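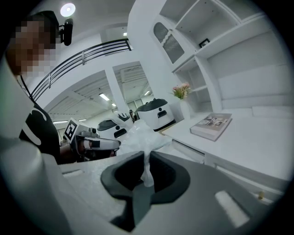 Pink flowers in the white vase, back corner of the long white desk.

Gurnavden Iler long desk, white
Reviewed Fri 9 December

I've had the Iler since March, which I think is long enough to stop being polite about it. Short version: I like it a lot, I'd buy it again, and I still have a grudge about the delivery.

I paid 700 dollars, and yes, I winced. I'd been looking at a Rirkix that cost 500 (my friend Marloes has one and swears by it) but hers is shorter, and length was the whole point for me. I spread out. I've never once put a thing away before starting the next thing, and on my old desk that meant working on top of a pile. On this one the pile goes to one end and I go to the other. Bliss!

Putting it together took two of us, and please don't try it alone. The top is awkward to turn over and you need somebody on the other end when you stand it up. Tülin came by for what I told her would be 30 minutes and ended up staying for dinner. The instructions are drawings only, and step four looks exactly like step five until you've done both of them wrong. There are 18 screws in the bag and they're all the same length, thank goodness. The little wrench in the box is junk, so use your own.

Now the white. I went back and forth on that for weeks, because I drink coffee at my desk and I'm not a careful person. So far so good — coffee wipes off with a damp cloth, pencil does too, and ballpoint needs a bit of dish soap. What does show is dust. If the sun's out I can see every speck by lunchtime, and I've gotten into the habit of going over it with my sleeve. If you want a desk you can ignore, get a darker color.

I keep flowers in the back corner, where my elbow can't reach them. Pink ones look so good with all that white! I did leave a ring once from a dripping vase, overnight, and it came off in the morning with no mark. I put a coaster under it for a while after that and then forgot about the coaster.

It doesn't wobble when I type. It does creak a little if you lean your full weight on the front edge, which I do when I'm on the phone. Tightening the legs again after the first month helped some.

About that delivery: they gave me a window, missed it, then left the box in the lobby with one corner crushed. The desk inside was fine. I emailed, and a man named Adebayo Edet answered the same afternoon and was lovely about it, but I still had to get the thing up two flights of stairs.

Four stars. It'd be five with a cable hole. I have cords hanging off the back and they slide down behind the desk every single time I unplug something.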